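3. Rider Records and Interview Method

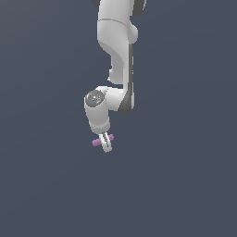 Figure 1. Rendering of a white robotic arm against a plain slate-gray background.

3.1 Recruitment

Riders were recruited through two motorcycle clubs, one in Konuna and one in Grultetton, and through a notice left on the parts counter of a dealer in Konuna. To take part, a person had to hold a full motorcycle license, own the machine they rode most often, and have come back to riding after a break of at least five years. We refer to this group as returning riders. People who had kept riding through the period on a borrowed or shared machine were not included, even when they described themselves as having stopped.

In all, 57 riders completed the study. Each filled in a log after every ride during the season, which we took to run from April until the rider put the motorcycle away for the winter. The logs came to 2,053 entries. An entry gave the start time, the distance, the purpose of the ride, whether a passenger was carried, and a free-text line for anything the rider wanted to note. Many left the last line blank. Others used it for the weather, for fuel, or for remarks on the road surface that we found useful later when sorting rides by route.

Distance was taken from the odometer. Four riders had machines with odometers in kilometers, and these figures were converted before analysis. Rides shorter than two miles were kept in the log but left out of the distance tables, as most of them were trips to a gas station or around the block after maintenance work.

3.2 Interviews

Interviews were held at the end of the season, usually at the rider's home or in the clubhouse. Itsuki Takagi carried out the interviews in Konuna and Tetsuya Yokoyama those in Grultetton. Both used the same guide, which asked why the rider had stopped, what had brought them back, how they chose the motorcycle, and what had changed in the way they rode. The guide did not ask about crashes directly. Riders who raised the subject were free to say as much as they liked, and a good part of the material on family objections in Section 4 comes from these passages.

Sessions were recorded with the rider's consent and transcribed in Trulico, a transcription program. The transcripts were then checked against the sound by the interviewer. Club talk is full of model codes and nicknames for roads, and the program handled these badly, so the checking took longer than we had planned.

3.3 Coding

We coded each ride as commuting, errand, leisure alone, leisure in a group, or other. Where a ride had two purposes, the one the rider wrote first was used. A ride to work that went home by the long way — a common entry in the Konuna logs — was coded as commuting. We drew 200 entries at random and coded them separately, then met to compare. Most of the disagreements concerned group rides. Some riders called an outing a group ride only if the club had announced it, and others used the term for any ride with a friend. We settled on the presence of at least one other motorcycle for the whole outward leg.

The weekly Sunday ride organized by the Grultetton club was given its own code, as it accounted for a large share of the group entries there. Its route runs north along the river to Amin, where the riders stop for coffee, and returns by the same road. Konuna has no regular outing of this kind, and the two towns are therefore reported separately wherever group riding is discussed.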